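Steltel Audio support notice, Monday, September 21, 2026. Owners of the Traklow headphone amplifier have reported a faint hum at low volume. 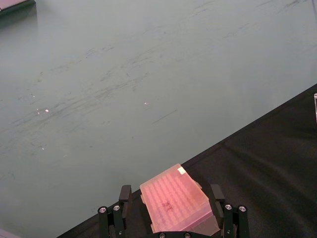
The hum is most often a grounding matter — please plug the amplifier and the computer into the same power strip. Units numbered below 1526 may also need a new cable.

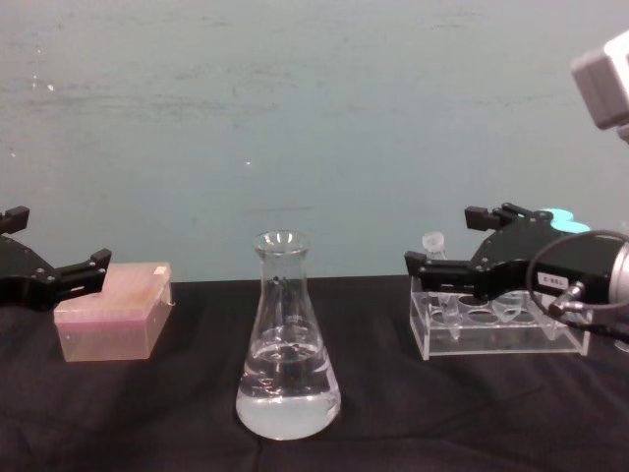
Is the replacement cable free of charge?
Owners pay only for shipping. Please write to Marites Baluyot at the service desk.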